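Punska cell: setup and maintenance FAQ

Maintained by Keerthana Devadiga and Mohandas Kurian. Last revised Tue 5 September.

Which jobs does this page cover?
Daily checks, cable care and resetting the table on the two-arm cell. Gearbox faults go to Narayanan Pinto.

How often are the mounting screws checked?
Every 18 shifts, with the arms powered down. Check the left mount, then the right. Replace any screw with a rounded head.

Do the bins have fixed positions?
No. Both clear bins stay on the table, within reach of the grippers, and may sit at any angle. Keep the lamp towards the far side. 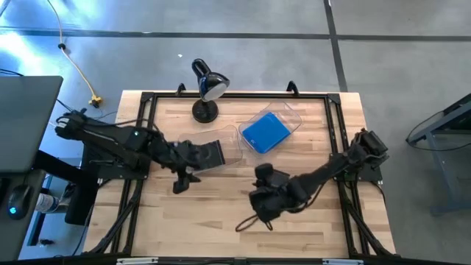 Disc case sorting, table laid out with both grippers free: 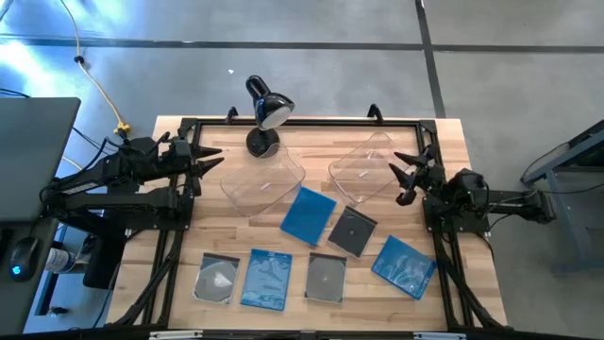

What should I look at on the cables?
Look for flattened spots where a cable follows the rail, and for loops that could catch a gripper. Move each arm slowly through its full travel and watch the wrist cable. If it pulls tight, free more length at the shoulder. Do not re-route it outside the frame.

The gripper fingers no longer close evenly. What now?
Clean the fingers with a dry cloth and run the homing routine. If the gap remains, swap the finger pair and log the cycle count. The last pair came off at 1,263 cycles and the pair before it at 1,385.

Can the clamps on the far rail be moved?
Only by whoever is doing the calibration. Moving either one means repeating it in full.

Where are spare fingers kept?
In the Zovent drawer, bagged in pairs. Tell Lakshmi Reddy when 2 bags are left.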